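Swapping the hard drive in an old tower
Fedir Nazarenko
Updated 3/24/21

Quick one. Several people at the Trultham repair evening wanted this written down, so here it is, typed up between jobs. Desktop tower, drive in a blue plastic caddy, two cables. Half an hour if the old drive is readable, most of an evening if you're copying everything across.

What you need

New drive. I used a 1000 GB Gruller from Mbwambo Computers, came in a plain bag, no screws, no cable.
Small crosshead screwdriver, just in case.
A tray or saucer for screws.
Torch. The bottom of the case is always darker than you think.
Masking tape and a pen.
A USB to SATA lead if you want to copy the old drive first.

Before you open anything

Copy your files. Do it now, not after. I use Pillell for a full copy, old drive to new, with the new one hanging off the USB lead. It took 2 hours on mine. If you'd rather have a clean install, just save your documents and photos somewhere safe and make the install stick while the machine still works.

Check the size of the drive as well as the capacity. Wide desktop drives fit straight in most caddies. A small laptop one or an SSD will want an adapter bracket. Don't leave it rattling about in there.

Shut down properly. Not sleep. Switch off at the back, pull the mains lead, then hold the power button in for 9 seconds. Monitor, keyboard, network cable, all off.

Opening up

Tower on its side, open side up, on a table you can walk round. Side panel off – a latch on some, thumbscrews on others. Touch bare metal on the case before you touch anything else, and keep doing it every so often. No woolly jumper.

Take a photo with your phone before you unplug anything. Then another from the other side. You will want both.

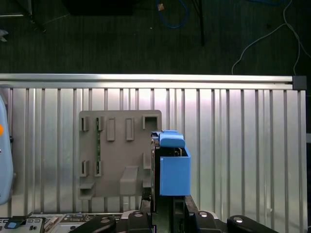
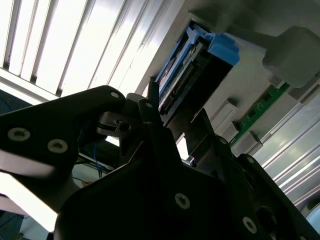
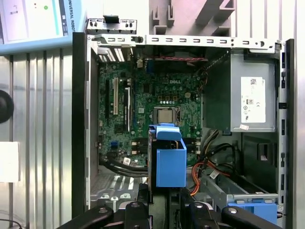 Drive next. Two cables on it, a wide flat power plug and a narrower data one. Hold the plug and pull that, never the wires. If the data plug has a little metal clip, press it as you pull. Tape on each with a P or a D if you're likely to forget. Now squeeze the caddy by its tabs and ease it out. Blue plastic is easy to spot against a grey case and a green board, so no excuse for grabbing the wrong bit. Keep it clear of the processor on the way out, and don't lean on the board to steady your hand. The power supply stays where it is. Don't unscrew it and don't open it, ever, but do read the white label on its side if you're planning on adding more drives later.

Old drive out of the caddy

Most of these have no screws at all. Pins on the inside of the plastic go into the holes on the sides of the drive. Bend one side outwards, gently, and lift the drive off that side first. Old plastic can be brittle. If it's cold in the room let it warm up a bit.

Look which way round the drive sits before it comes out. Connector end, label side. Write it on the tape.

New drive in

Same way round. Pins in one side, flex the other side over, feel for the holes. Give it a litle shake. If it moves, a pin isn't in.

Slide the caddy back till it clicks. Should go in with a thumb's worth of push. If it won't, stop and look for a cable caught underneath – it's nearly always that.

Data plug, then power. Both have an L shape inside, so they only go on one way. Push them fully home, half on is the usual reason for a drive that doesn't show up.

While you're in there

Dust. Soft brush, and hold the fan blades still with a finger. Tuck any slack cable away from the fans. Check the memory is sitting level with its clips shut.

First start

Leave the panel off for now. Mains and monitor in, hands out, switch on. Get into the setup screen and look for the new drive in the list. There? Carry on and boot from it, or from the install stick. Not there? Off, mains out, reseat the data plug, then try the other data socket on the board.

Panel back on when your happy with it. Keep the old drive in a drawer until July or so, labelled, in case there's a folder you missed. Then wipe it properly before it goes anywhere.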